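Gusham Center for Social Research – Support Desk
Subject: Staff biographies missing from public directory
Reported by: Aoi Sekiguchi, Political Institutions Unit
Assigned to: Jiahui Xie
Status: Resolved

The unit reports that biographies for two research fellows, Itsuki Tsuji and Genji Tsuji, do not appear in the public directory. Both records are marked as published in Adero. 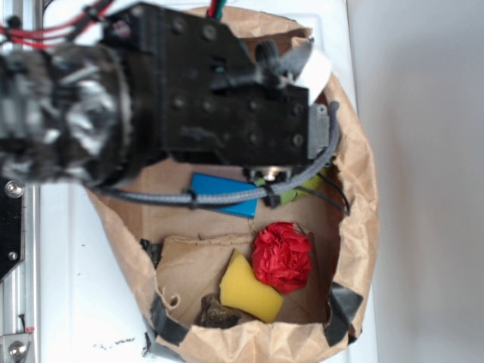

Wednesday, 9:40 a.m. The directory matches entries by family name and first initial. No conflict was found. The biography field, however, accepts no more than 1,000 characters, and both texts exceed it.

11:15 a.m. Shortened texts were requested from the fellows. Degrees and current posts must be kept – lists of internships may be moved to the attached résumé.

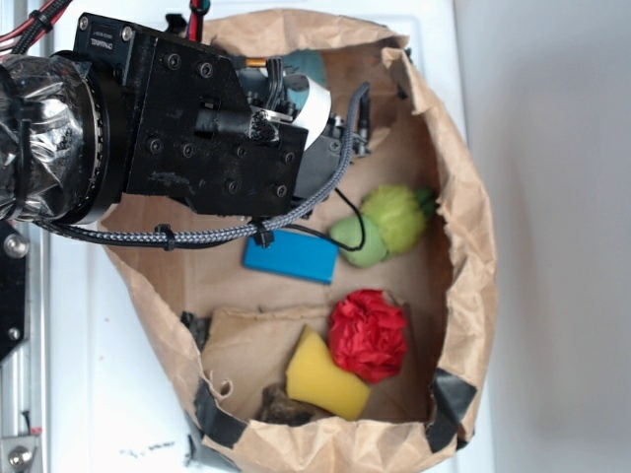
2:05 p.m. Revised texts received and entered. Both biographies now display correctly. Toshio Sugawara has approved the wording on behalf of the unit.

Follow-up: Adero is to show a warning when the limit is passed. Request forwarded to Willey.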